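Pillitz Help Center > My tickets > Play table top, white
Subject: Gray smudges that won't come off
Opened by: Khrystyna Fedoruk
Status: Waiting on customer

Khrystyna Fedoruk, 9:40
Hi! I bought the white Pillitz top in May and I really do love it, but it has picked up these faint gray smudges all over and I can't shift them. So far I've tried warm water and dish soap (nothing), then a melamine sponge on one corner (a bit lighter, but now that corner looks duller than the rest, so I stopped right there!). We use it for building blocks, mostly stacking, and I've put black tape down to mark where things go. I don't want to pull the tape up unless I have to, it took me ages to get the square straight. Is this the finish wearing off or is it just dirt?

Thirumalai Chacko, Pillitz Support, 11:15
Hi Khrystyna, thanks for all the detail. Please leave the melamine sponge alone for now, it's a mild abrasive. Two questions: can you feel the marks with a fingernail, and do you have any isopropyl alcohol at home? If so, put a little on a white cloth and try a patch the size of a coin, well away from the tape. A photo would help too.

Khrystyna Fedoruk, 2:05
OK, did the fingernail thing and I can't feel a thing, it's totally smooth. The alcohol took some of the gray off onto the cloth, which got me very excited, but there's still a shadow left behind. Photo attached, with the blocks and the black square.
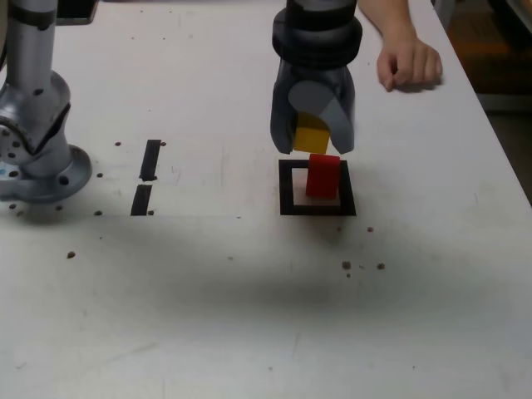 Attachment 1: yellow block just over the red one, smudges on the white top

Thirumalai Chacko, Pillitz Support, 3:30
Got it, thank you. Smooth to the nail and gray on the cloth sounds like surface scuffing to me. Go over the same patch 2 more times with a fresh bit of cloth, let it dry, and write back with how it looks. The tape can stay where it is.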